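Thursday, evening

Rain since morning, so I did not go to Draltcombe for the fabric. Instead I decided to put the room in order, which I have promised to myself for maybe three weeks. I regret a little that I began at four o'clock and not after breakfast.

I started with the shelf. There I found the receipt from Malhotra, 72 dollars, for the curtain rod which is still not on the wall. I put it in the envelope with the other papers. Then I took all the small things down onto the rug, because I think better when I can see everything at once. My mother was always sorting like this, on the floor, and she was never in a hurry.

The packets and wrappers are the worst part. Every one looks as if something is still inside, so I must pick up each and squeeze it. Two bags are already full for the garbage, and the recycling goes out tomorrow before seven. I must not forget again.

The rug itself needs a proper cleaning. The shop in Stodside asks 358 for it, with pickup, and I find this too much for a rug which I bought second-hand. Perhaps in spring I will wash it myself in the driveway, if the neighbours do not mind the water.

At eight I made toast and tea and sat on the chesterfield. My knees are sore. The grey corner by the window I have not touched at all. Tomorrow I continue from the left side, and I will try to keep the colour of my mood a bit brighter than today. 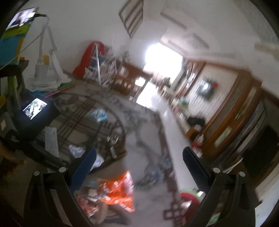

Is it better to sort the small things first or the big ones?
Big ones first, when there is enough floor for them. After that the small things go faster, and you already know which shelf is free.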